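Kodutent list – bench arms and small cells
Re: Spoon stand and gripper alignment
13 April 2025

Kaan Tekin wrote:
> Our arm keeps closing too far to one side of the
> spoon handle. Do you set the height first or the
> wrist? And what do you rest the spoon on?

Hello Kaan, and hello everyone,

What a nice question to wake up to! I went through all of this in March with the Quinlan cell, so let me ramble a bit. I use two small wooden blocks, one behind the other with a gap between them. The bowl goes on the far one and the handle on the near one, the one with the arch cut in it. 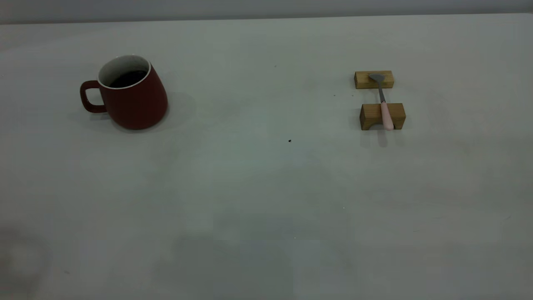

Photo: Jokelari workshop

I park the arm well away while I place the mug and the blocks, and then I leave them alone until I'm done. Set the wrist first, then the height – I did it the other way for ages and had to redo the height every time. Run the empty moves at 10 percent speed and save the offsets before you touch anything else.

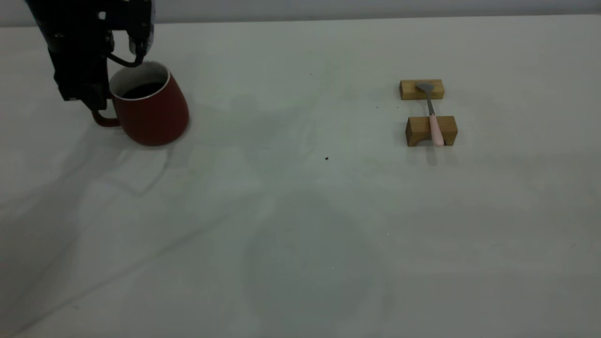

Gilang Lumenta

Please watch your cable too. Mine loops out by the wrist, down near the gripper fingers, and I check that loop at the mug before I go anywhere near the spoon. After 3000 cycles I go over the wrist screws again and wipe down the fingers. If your offsets still drift after that, send me your settings file and I'll gladly have a look this week.

Warm wishes to all at Caso,
Gilang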